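Durnley Robotics Club: Getting Started with the Tidy-Up Task

Written for new members joining the simulation group. If you have already set up your account on the club machines, skip to Loading the room.

What you need

A club login, a mouse with a scroll wheel and the headset from the cupboard by the door. The task will run on a laptop, but the arms lag badly on anything without a proper graphics card, so book one of the two desktops if you can. Bookings for Thursday go up at the start of the week and the early slot fills first.

Loading the room

Open the launcher and choose Clodside from the list of rooms. Granport is the kitchen and is used for the second task, so leave it for now. Type 237 in the seed box. Everyone uses the same seed in the first week, which means your objects start in the same places as everyone else's and you can compare runs.

Wait for the physics to settle before you touch anything. The step counter in the corner should pass 2000. If you grab something before then it may jump or sink into the table.

Finding your way around

You drive from the robot's own viewpoint. The view is not levelled, so the room can lean a long way over. Go by the edges of the table and leave the window out of it. New drivers tend to tilt their heads to match, and that gives you a sore neck and nothing else.

Move each arm on its own first. Hold the left trigger and push forward until the gripper is over the table, then let go. Do the same on the right. An arm you are not using should be parked pointing up, out of the way of the furniture.
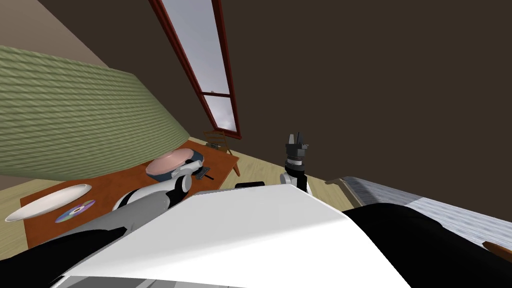

Once both arms do what you expect, set the speed to 2 and leave it there for the rest of the session. Higher speeds are for the timed runs in August.

Picking up flat things

Start with the plate. It is wide and easy to see, but the rim is low, so come in from the side with one finger under the edge. The compact disc is harder. Slide it to the edge of the table until part of it hangs over, then close the gripper on that part. Do not press down on it from above.

Keep the wrist level while you lift. If the object slips, open the gripper fully and start again from a hand's width away.

Working near the lamp

In the lamp layout the pleated shade flares out well past the base, and it is easy to catch with a wrist. Bring the arm in low, stop short, and turn the gripper before you go any closer. The saucer by the base should be left until you are confident. 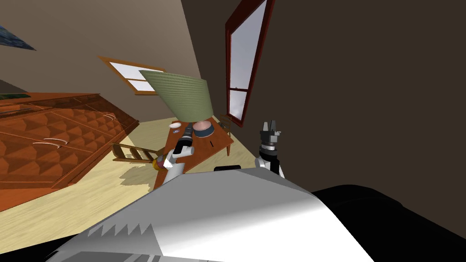
Saving and handing in

Press Save Run before you close the launcher. Closing the window does not save. Name the file with your surname and the seed, and put it in the Foulkes folder on the shared drive. A full run is more than 3552 steps, and anything much shorter has usually stopped early, so play it back before you hand it in.

Ayana Belay checks the folder after each session and will leave a note beside your file if it needs doing again.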